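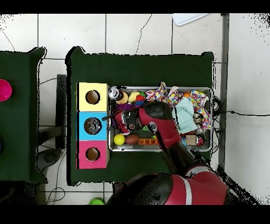

¿Y de noche adónde se van los colores? Porque mi jersey rojo a oscuras se ve gris, lo he comprobado tres veces, pregunta Setareh Abbasi. Y quiere saber también si el jersey sigue siendo rojo cuando apagamos la lámpara.

Turau > Peques > Por qué pasa > Los colores
Mayo. Por Musa Babalola

Buena pregunta. Vamos rápido, que hay mucho que contar.

Primero la luz. Sin luz no hay color, nada, cero. La luz del sol parece blanca pero va cargada: rojo, naranja, amarillo, verde, azul, violeta, todos juntos y mezclados. ¿Cuándo se separan? Cuando atraviesan gotas de lluvia, por ejemplo. Eso es el arcoíris. También pasa con un vaso de agua en la ventana, si el sol entra de lado. Probadlo.

Ahora el jersey. Le cae encima toda esa luz. La lana se traga casi todos los colores y devuelve uno, el rojo. Ese rojo rebota, llega a tu ojo y dices: rojo. Un limón se traga sobre todo el azul. Lo que rebota, junto, lo vemos amarillo. La nieve lo devuelve casi todo y el carbón se lo queda casi todo. Por eso la ropa negra calienta tanto en agosto, se queda con la luz y la luz trae energía.

Luego está el ojo. Al fondo hay una capa finita, la retina. Ahí viven dos clases de células:

Los conos. Ven colores. De tres tipos, unos para la luz más roja, otros para la verde y otros para la azul. Necesitan bastante luz para trabajar.

Los bastones. Casi no necesitan luz, pero de colores no entienden. Claro, oscuro y ya está.

De noche los conos se quedan sin trabajo y mandan los bastones. Todo gris. El jersey tiene el mismo tinte de siempre, Setareh, lo que falta es luz que rebote.

Con solo tres tipos de conos el cerebro hace todas las mezclas. Rojo con verde, amarillo. ¿Y el rosa? Rosa no hay en el arcoíris, buscadlo. Nos sale cuando llega luz de todos los colores con un poco más de rojo. Los colores claritos funcionan asi: un color con mucho blanco.

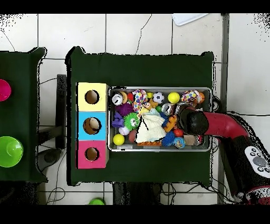 Amarillo pálido, azul claro, rosa: tres colores suaves.

No todo el mundo ve igual. De cada 100 niños, 8 distinguen mal el rojo y el verde. Es daltonismo. En las niñas pasa mucho menos. No duele y no es ver en blanco y negro, casi nunca. Es que un tipo de cono falta o funciona distinto.

¿Y los animales? Los perros tienen dos tipos de conos, ven azules y amarillos, y el rojo les queda como un marrón apagado. Una pelota roja en la hierba les cuesta. Las abejas no ven el rojo pero ven el ultravioleta, que nosotros no. Hay flores con dibujos ultravioleta que les señalan dónde está el néctar.

Para hacer en casa. Coged 10 lápices de colores sin mirar las puntas. Cuarto casi a oscuras, una rendija de luz nada más. Esperad 5 minutos, que los ojos tardan en acostumbrase. Ordenadlos por color. Encended la luz y a ver cuántos habéis fallado. El azul marino y el negro son los peores.

El próximo mes, por qué el cielo es azul y al atardecer se pone naranja. Preguntas, a Turau, sección Peques, con vuestro nombre.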